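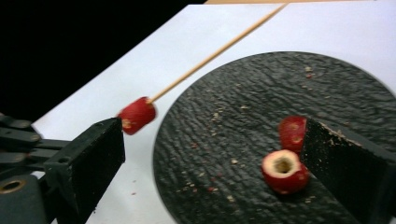 Nilmini Bepari wrote to ask whether the foam pads on the Steko hold up with food, or whether they load up with crumbs and start to slip. She had read the Firkovmont product sheet and found nothing on the subject. The short answer is that they load up, and that slipping starts later than I expected. The longer answer takes up most of this review.

## Steko hand-held gripper, two-finger version

The Steko is a parallel-linkage gripper on a handle. You squeeze, the two jaws close, and a camera mounted on the tool records the work from the jaws' point of view. The recordings are meant for training a robot arm that carries the same fingers. I paid for the unit myself and used it through September, mostly on small food items: cut vegetables, bread cubes, skewers.

**Fingers.** Dark, blocky jaws with black foam on the inner faces. The foam has a rough surface and grips short, red-skinned vegetable pieces well, glossy skin included. Closing force is whatever your hand supplies. There is no stop to keep you from crushing soft food, and it took me a few sessions to learn the right squeeze.

**Linkage.** Flat plastic arms, stacked and pinned. Play at the fingertips was small when new and had grown noticeably after 4000 cycles. Tightening the screws recovered most of it. The metal parts showed no wear that I could find. The plastic around them is the part to watch.

**Crumbs.** Debris settles along the top edge of the jaws first, where it does no harm. It reaches the foam later. In my log the first slip that I could blame on a dirty pad came at cycle 400, with no cleaning up to that point. A dry brush is enough for crumbs. Juice is harder to remove, and the pads should come off for that. They are glued on. Replacements come in packs of 4, and the adhesive leaves residue that has to be scraped.

**Skewers.** A thin wooden skewer is the most difficult object I tried. Gripping the food on the skewer is simple. Gripping the skewer itself is unreliable, as the foam gives way around it and lets it rotate. Pushing a piece onto the point needs the piece held square to the skewer, and the fingers are wide enough to hide the point from the camera at some angles. I ended up approaching from the side.

**Camera view.** The wide lens covers both jaws and a good part of the table. Fast wrist movements blur. A dark plate on a white table is a hard case for the automatic exposure, and locking it manually gave more consistent footage. The lock is lost at every restart - set it again each time.

**Software.** The export tool handled 2189 clips without a crash. File naming is by time only, so a separate note of the task is needed. Dirk Jansen maintains a small script that adds task labels, and it worked on the first try.

**Compared with the Torisside.** The Torisside has removable pads and a stiffer linkage. It is also heavier, and my wrist noticed after an hour. For dry parts I would take the Torisside. For food I still reach for the Steko, mainly for its softer foam, and I keep a spare set of pads in the drawer.

Firmware tested: the version shipped with the unit. I have not tried the wrist strap.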